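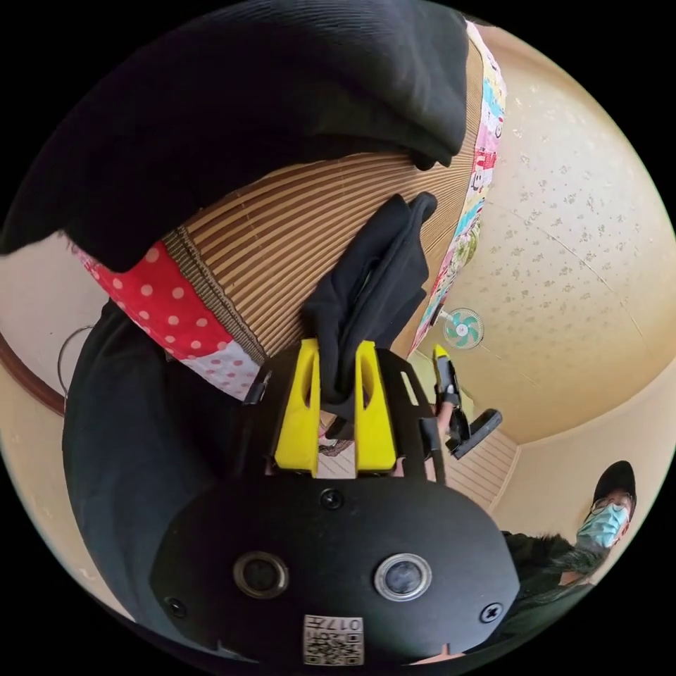 4. What counts as creased?

I want to start this section with a word that gave me more bother than any other in the study, and the word is "creased". I'd assumed, when Malathi Kaimal and I drew up the diary forms, that everybody would know what we meant by it, and that the interesting disagreements would come later, over smells and stains. Then the first month's entries arrived and people were using it for the line down a trouser leg, the faint marks from a drawer, and the full bunched-up mess of something dropped at bedtime. Take the black cloth in Figure 1, crumpled, with its folds bunching upward into a soft bundle: several of our diarists would have written "creased" for that, a few would have written "scrunched", and one man in the Overo flats would, I'm fairly sure, have written "fine". So before I get to who irons what, I need to say how we sorted the words.

The diaries, briefly, as Section 3 has the full account. We had 214 people keeping a clothes diary on the Plandis app, and between them they made 3907 entries. An entry is one garment on one occasion of being taken off, with a tick for where it went next (wash, wardrobe, chair, floor, other) and a free-text box for why. The free-text box was Malathi's idea and I argued against it. I thought people would leave it blank. They didn't, they wrote in it as if they'd been waiting years to be asked, and most of what follows comes out of that box.

4.1 Sorting the words

We began by pulling out every entry where the person said anything at all about the state of the fabric, leaving aside dirt and smell. Roughly a third of the diary qualified. Raghavendra Subramaniam and I then read these separately and put each one into a pile, and we did it the old way, with printed slips on his dining table, which I'd recommend to anyone whose screen-tired eyes have stopped telling one line from the next.

My first set of piles went by how bad the creasing sounded. That seemed the obvious thing to do, and it was hopeless. "A bit creased" from one person led straight to the ironing board, and "very creased" from another led to the wardrobe by way of a quick shake. Raghavendra had sorted his by what the person blamed, and his piles held together far better than mine did. We threw mine out (I sulked for an afternoon) and carried on with his.

There turned out to be four sorts of blame worth keeping. Some people blame the fabric: linen is the great villain here, and it gets talked about like a difficult cousin. Some blame storage, meaning an overfull drawer or a hanger shared by three shirts. Some blame wearing, which covers sitting, driving, seat belts, rucksack straps and, in one lovely run of entries, a toddler who likes to be carried on the same hip every time. And some blame themselves. These last are easy to spot, they have "I should have" in them, or "my own fault", or a name for the heap that the garment was left in. We found the heap called the pile, the mound, the nest and the shame corner.

We had trouble with entries that blamed two things at once, of the sort "linen, and I sat on it". In the end we let them stand in both piles, so the shares in Table 5 add up to more than a hundred. I know this annoys some readers. I tried forcing each slip into one pile and the result felt like putting words into people's mouths.

4.2 Black clothes, pale clothes

Colour came into it more than I'd expected. People with a lot of black in the wardrobe told us over and over that black doesn't show creases, or shows them less, and they gave this as a reason for buying it. I dress mostly in navy and I believed it too. I have no measurements to offer on whether it's so, and I'd be glad if somebody in textile science would look into it properly, with decent lighting and several weights of cotton. What I can say is that the belief does a good deal of work. Black garments were ticked for the chair far more often than pale ones, and the box would say something like "black so it'll do again".

The pale clothes had a harder time of it. White shirts especially were hardly ever given a second go. When I asked about this in the follow-up interviews (there were nine of them, all done in people's homes, mostly at the kitchen table with the kettle on) the answers slid about between creases and dirt without anyone seeming to notice the slide. One woman on the Flusberg estate held up a cream blouse and told me it was "all crumpled, you couldn't wear it", and when I asked whether she'd iron it she looked at me as though I'd suggested ironing a sandwich. It was going in the wash. It had been worn, it was crumpled, and for her the one stood for the other.

I've come to think that's happening all through the diary. A crease is the visible sign of having been worn, and people read it as such, so that something perfectly clean can fail to look clean. Malathi puts it more strongly than I would. Her view is that creasing is the main thing people go by, and that smell is brought in afterwards when they have to justify themselves to a researcher. She may be right. My difficulty with it is gym kit, where nobody mentions creasing at all and the wash is more or less automatic.

4.3 The shake, the hang and the steamy bathroom

I hadn't planned to write about remedies, but people would keep describing them. The shake is the commonest: you take the thing by the shoulders or the waistband, crack it like a towel, and look at it again. Quite a few of our diarists treat the shake as a test as well as a cure. If it looks all right after shaking it goes back on the hanger, and if it doesn't then it's off to the basket, and there's no third stage.

The hang is slower. You leave it on the back of a door overnight. I was interested to see how firmly people believed in particular doors, and that the bathroom door beat all the others. Those who swear by it mention the steam from the shower. Others in the same household don't swear by it at all, and we had one couple whose entries on this point can only be read as an argument carried on through our app. He'd write "hung in bathroom, creases dropped out nicely" and twenty minutes later she'd log the same shirt as "still like a dishcloth, washed".

Ironing itself was rarer than any of us had guessed. I'd put it down to age if I could, but the split by age in Table 6 is small and goes up and down without any pattern I'd care to defend. What does seem to matter is whether the board is left standing. Homes where the board lives upright in a spare room or on a landing iron in dribs and drabs, one shirt at a time, generally in the morning. Homes where it's folded behind something hardly iron at all until there's a wedding or an interview. The diarists in Thân, where flats are small and boards are kept behind the sofa or under the bed, brought up the business of getting it out far more than the business of using it. "Couldn't face the board" appears so often in their entries that Raghavendra gave it its own slip.

4.4 A few cautions

Writing things down changes them, and several people told us so. One man said he'd never thought of his jumper as creased until we gave him a box to say it in. I take that seriously. If the diary made people look harder at their clothes then our counts for creasing are on the high side, and I'd treat any comparison with the shorter pilot in March with care, as the pilot form had no box.

The other thing is that everything here is people's own words about their own clothes. We saw very few of the garments. I did ask in the interviews whether I might look at whatever was on the chair, and most people laughed and let me, but by then it had usually been tidied. The Flusberg household was an exception and I'm grateful to them for it. I'd have liked to see more chairs as they really were at eleven at night, and when we go back for the second round I mean to ask people to show me the heap before they've had a chance to put it away. Section 5 takes up the laundry basket, and the people who don't own one.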